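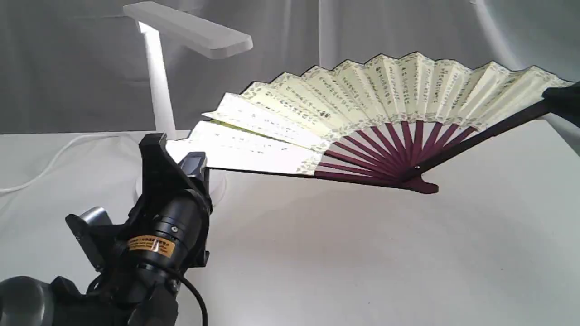

Product Review: Kelemen Calligraphy Folding Fan
Equipment Review Series, Movwood Center for Paper and Textile Study

The Kelemen folding fan was purchased for the Center's handling collection in July. Visitors to the Proter Reading Room may open and close objects in this collection under staff guidance, and a fan chosen for it must tolerate frequent use.

Construction

The leaf is pleated paper in a pale cream that leans toward yellow, with a speckled greenish-gray border. Small dark characters run in vertical columns along the pleats. The calligraphy is dense, and readers who wish to study the text should plan on a magnifier. The ribs are maroon and give a strong contrast with the leaf. Two darker guard sticks protect the outer edges, and the whole is gathered at a rounded end with a small rivet.

Performance in use

The fan was opened and closed 400 times over a period of 6 weeks. Movement at the rivet remained even, with slight stiffness during the first few days. No rib worked free of the paper. The folds at the far ends of the leaf softened somewhat sooner than those in the center, and staff now ask visitors to open the fan from the guard sticks and to avoid pulling on the paper.

The fan does not stay fully spread when held upright by one guard. It should be laid on a table or supported on a stand for display. The Irnell stand already owned by the Center held it securely, although the lower lip hides part of the ribs.

Lighting

Low light from one side brings out the ridges of the pleats very well. The same light makes the characters harder to read, and an even overhead source is preferred for close reading.

Packaging and care

The fan was supplied in a thin card sleeve. The sleeve is too tight for daily use and was replaced with a cloth pouch. The instructions cover a single page and say little about humidity.

Recommendation

The fan is recommended for teaching and handling collections. It is not recommended for unsupervised use by young children. Overall score: 76 out of 100.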